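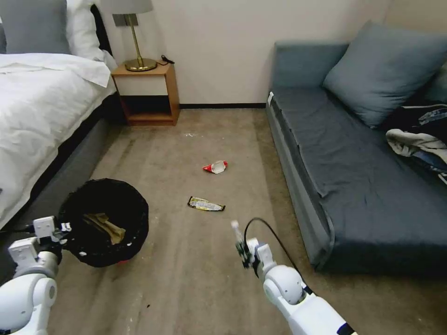 Eleven tips for a home robot that picks up litter

Thu build notes from the Miltville shared workshop, Sep 30, 2021

I have read a lot of pages about getting a robot to tidy a bedroom, and most of them were written by people who stopped at the parts list. I help out on a two-armed build with Nanna Thorlacius, and I remain unconvinced that it saves anyone any work. If you are going to do it anyway, these are the things I would tell you over the bench.

1. Pick one chore. Ours is wrappers off the carpet and into the bin. Folding clothes is a different project, and so is making the bed. Each time we let a second chore creep in, the first one got worse.

2. Start with the bin. Get one that is heavy at the bottom, or put a brick under the bag. A gripper resting on the rim pushes harder than you think, and a light bin will walk across the room or go over. Fold the bag well down the outside and tape it in two places. A loose edge of plastic will catch a fingertip sooner or later.

3. Let one arm look after the bin and the other do the reaching. We keep the left gripper at the rim and send the right one out toward the wrappers. Passing things from hand to hand looks great in videos and drops a lot of wrappers.

4. Don't practice on wooden blocks. A block tells you nothing about a chip bag. Use real wrappers, some crumpled and some flat. The flat ones are the hard ones. A crumpled wrapper gives the fingers something to close on, while a flattened one lies there and the gripper strokes it.

5. Put something grippy on the fingertips. Our right gripper has dark pads and they earn their keep. Wipe them with a damp cloth before every session, let them dry, and replace them when they go shiny. I was told the Brurkus pads would last all winter. They were bald by November.

6. Fix the cables before you touch any code. A cable that loops up over an arm needs enough slack for the full reach and no more. Move the arm by hand, power off, through every position you mean to use, and watch the loop the whole way. Then do it again with the elbow as low as it will go. Zip ties are fine, but leave them loose enough to slide a pencil under.

7. Carpet is worse than a hard floor. Fingers dig in, the pile drags, and fluff gets into the joints. Raise the lowest point of the grip by the thickness of a coin and work down from there. Vacuum afterward yourself. A gripper won't get the small white specks and scraps out of a carpet, and I don't believe anyone who says theirs does.

8. Keep soft things out of reach. A duvet hanging down the side of a bed is right where an elbow wants to swing. Same with a heap of clothes on a sofa, or a charger left on the nightstand. Either tuck them away or teach the arm where it may not go. Tucking takes ten seconds. Teaching took us two weekends.

9. Write down the failures. Benedetta Messina kept our notebook and logged 2,041 tries at picking something up. Before that, we had all been going around saying it worked "most of the time," which meant we remembered the good ones. Note the kind of wrapper, how it lay, and what went wrong. Pencil is fine.

10. Be suspicious of the software that sets itself up. We tried Zendbridge for the arm timing on a friend's recommendation. It was quick to install, and then we spent over 100 minutes finding out which of its default speeds was slapping the bin. Set your own speeds, slow to begin with, and write them on a piece of tape on the base.

11. Have a stop button you can reach from where you really stand. Ours was first mounted on the power supply, on the far side of both arms, so whoever wanted to press it had to lean through the work. Move it to a long lead and hang it on the door handle. Test it before each run, with the arms moving.

A few odds and ends from readers. Someone in Bragança asked if a pedal bin would do. No, get an open one, or you will be building a third arm for the lid. Another asked about wet tissues and fruit peel. We don't try them – the pads get filthy and then nothing grips.

As for whether it is worth it: I can clear a bedroom floor by hand in less time than it takes to power ours up. Nanna says that will change once the new wrist goes in. She said the same about the last wrist, and I still have 5 of the old screws in my coat pocket if anyone needs M3s.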